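The Retention Schedule

The Office of Civic Records at Nirkilmont received its equipment by transfer, and never by purchase. This was set out in the standing orders, on the page that also governed the use of the elevator. When the Kemura district office closed, its machines were assigned to Records under a single inventory sheet, and Consuelo Echevarría, Deputy Registrar, was instructed to certify each one as fit for service or fit for disposal.

There were 83 units on the sheet. The standing orders allowed her until the end of June.

She conducted the work in the lower reading room, between the close of public hours and 7 in the evening. Each unit was entered by number, opened, examined and closed. Parts removed from a unit were to be recorded on the same line as the unit itself, and parts restored to it were to be recorded on the line below. The Deputy Registrar found this arrangement sound and followed it without exception until she reached Unit 41.

Unit 41 had belonged to the land desk at Kemura. The inventory sheet described it as a black desktop tower, complete. A second hand had added, in pencil, the words "see Yadav."

There was no officer named Yadav in the Kemura staff register. There was a Yadav Street, a short one, which had been renamed when the reservoir was enlarged and no longer appeared on any map the Office was authorized to issue. The deeds for its houses had been declared lost in the same year. The Deputy Registrar had signed that declaration herself, as a junior clerk, together with 189 others placed before her on the same afternoon.

She did not enter the pencil note in the log. She wrote the unit number, laid the tower on its side, and took off the panel.
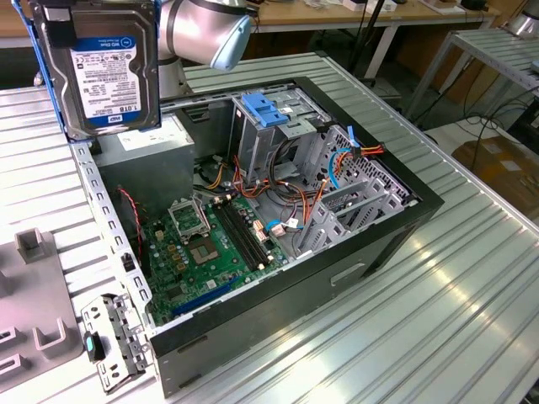
The drive was a WD Blue, one terabyte, in a blue plastic carrier. The processor socket was empty and both memory slots were bare, so that "complete" could not stand as an entry. She struck it out, initialed the correction, and wrote "partial" in the margin.

The standing orders were clear on the matter of drives. A drive received from a closed office was to be erased unread, the contents of that office having been certified as transferred in full. The penalty for reading one was a fine of 1,000 and loss of grade.

She considered the paragraph for some time. It made no mention of a drive taken from a unit which had been described incorrectly on the inventory sheet. Such a unit was, under a separate paragraph, a discrepancy – and discrepancies were to be examined by the certifying officer and reported to the Registrar at Wostora in writing.

The Deputy Registrar took a clean form from the tray. On the first line she wrote the number of the unit. On the second, under Nature of Discrepancy, she wrote "Yadav Street," and then, in smaller letters, the numbers of the houses as she remembered them.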